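Reuse of Retired Desktop Computers in a Small School District
Final Project Report, Applied Information Systems
Submitted 18th February

1. Background

The Jukstead school district replaces its desktop computers on a fixed cycle. Machines that leave the classrooms are moved to a storage building in Ercombe and sold by weight when the building fills up. The district asked for an estimate of how much of this stock could be put back to use in libraries and after-school rooms, and at what cost in labor. This report covers the inventory records, the sorting rules and the cost model. 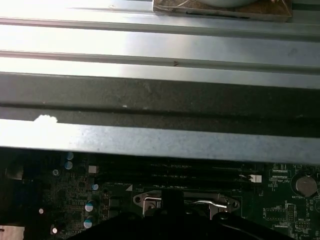
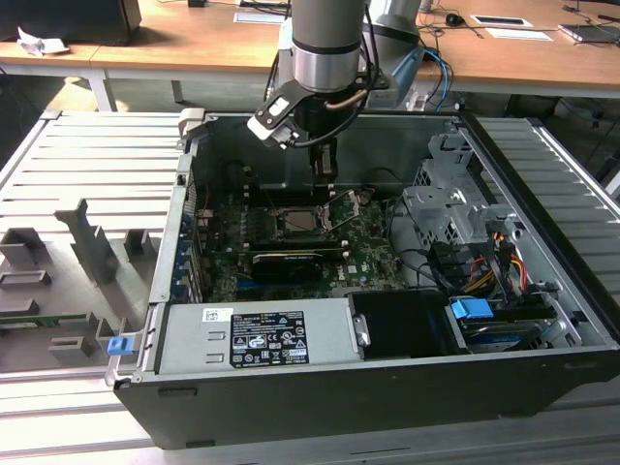
2. Inventory records

The district supplied a single spreadsheet listing 1,861 retired desktops. Each row gives an asset tag, a model name, a purchase year and a room code. Memory size and drive type are missing from most rows. Two sets of room codes are in use, the older of which predates the merger of the Jukstead and Telteneck campuses, and a lookup table had to be rebuilt from old floor plans before the records could be grouped by building.

Duplicate asset tags were a larger problem than expected. Tags were reissued when a computer was swapped under warranty, and the original row was not always removed. Duplicates were resolved by keeping the row with the later purchase year. This rule is crude. It probably overstates the age of nothing and understates the age of a few machines, and the effect on the totals was not measured.

3. Sorting rules

Each record was placed in one of four classes:

Class A – suitable for reuse with a new operating system and no parts.
Class B – suitable for reuse after a memory or drive upgrade.
Class C – source of parts only.
Class D – scrap.

Class was assigned first by processor generation, taken from the model name, and then adjusted by hand where the record included a repair note. A power supply fault moved a machine down one class. A note of liquid damage moved it directly to D. Cosmetic damage was ignored.

The first version of the rules used purchase year alone. It was dropped in June after a check against the model names showed that the district had bought older stock at a discount in at least two years, so that purchase year and processor generation did not line up.

4. Cost model

Labor was modeled in minutes per machine, with separate entries for intake, cleaning, drive erasure, part replacement and final test. Drive erasure runs unattended, and only the time to start and confirm it was charged. The model assumes batches of 10 machines on one bench. Smaller batches raise the intake time per machine, and larger ones need more bench length than the Ercombe building has.

Parts prices were taken from bulk quotes for 1,000 units. The quoted price held up to 3,000 units, so volume discounts do not affect the result at the scale considered. Shipping from the Ercombe building to the schools was charged at the district's internal van rate.

Inventory and sorting data were held in Negi, the department's records tool. Negi does not export formulas, so the cost sheet was kept separately and linked by asset tag. Any later change to the sorting rules has to be copied into the cost sheet by hand.

5. Sensitivity

The result depends mainly on two inputs. The first is the failure rate at final test, for which the district has no records. The second is the share of Class B machines that need both memory and a drive. When both inputs are set to their high values, Class B costs more per machine than a refurbished unit bought from outside. Class A stays below that price in every case tested.

Labor rate has less effect. Student workers and regular staff were both modeled, and the ranking of the classes did not change.

6. Recommendations

Class A machines should be prepared first and sent to the library rooms at Telteneck, where the existing desks and outlets can be used. Class B should wait until a trial batch has given a measured failure rate. Memory and drives from Class C should be pulled only when Class B work is approved, as storing loose parts has its own cost.

The district should also record memory size and drive type at the time of purchase, and close the old row whenever an asset tag is reissued.

7. Limits of the study

Sorting was done from records. Battery condition on the system boards and fan wear are not recorded anywhere and were left out. Resale value of Class D material was taken from one buyer's price list. Software licensing was outside the scope agreed with the district.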